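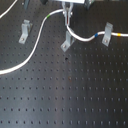 Rows and rows of little dark holes

1/ Short story update, for the three of you who asked! Draft two of Losness is done. 2,338 words, and I was aiming for 1,500. Oh well.

2/ It's the one about the ferry clerk who finds her own name on an old passenger list. First person, present tense, which I swore I'd never do again after Julow.

3/ Biggest change – the sister's gone. I loved her, she had all the best lines, but she kept explaining the plot to everyone over cups of tea. Cut her on page 7 and the whole middle woke up.

4/ (I've kept her lines in a separate file. Obviously.)

5/ Still can't get the opening right. I've written it 40 different ways and they all start with weather. Why do I always start with weather??

6/ Might try beginning with the list itself, just the names, and let her come in halfway down it. Anyone done something like that? Did readers put up with it?

7/ Also the village needs a new name. It was Lillari until my writing group said it sounded like a shampoo, and now I can't unhear it.

8/ Leaving it alone until September, then one more go before I send it out. Back to marking Year 9 ghost stories for now – some of them are properly creepy.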